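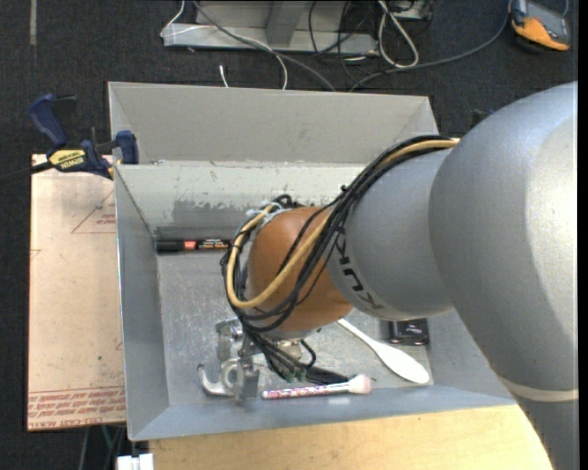 Wondholm Help > Home and workshop > Storage

Small odds and ends all loose in one metal tray, how do I sort them?

Posted by Pilamwood, 1 October 2025
114 views

I have a shallow metal tray with sloped sides that lives on a wooden table, and it has turned into the place where everything small gets put down. Marker, tape, a plastic spoon, a makeup brush, bits of black plastic. I don't want to get rid of the tray. The trouble is that thin things lie flat along the sides and are awkward to pick up, and the tray slides when I rummage. I bought a drawer divider in July but it was made for straight sides and won't sit flat. Any ideas?
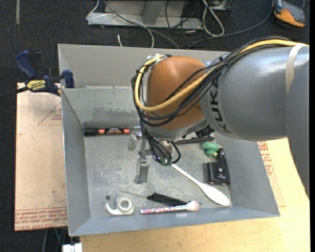

2 replies

Kakent

Sort by shape before you buy anything else. Long thin things (marker, brush, spoon) go in one group, and I would stand those up in a mug or a short tin so you can get hold of them. The tape dispenser can stay in the tray, it is heavy enough once there is a full roll on it. Anything with a wire on it wants winding up and a rubber band round it or it will catch on the rest.

Forget dividers for sloped sides. Use small open boxes with their own bases. Measure the flat part of the floor only and leave out the slope. Mine took 4 boxes with a gap at one end for the tape. Keep the makeup brush away from the marker, and put a bag over the soft end if it has to share.

For the sliding, a bar clamp on one corner will hold it. Don't do it up too tight on thin sheet metal. Card underneath saves the table top from scratches.

Wojcik

I just tip mine out every so often and throw away what I don't want. Magnets are good if the tray is steel, try a fridge magnet on it first. Won't help with a plastic spoon though. That should go back in the kitchen.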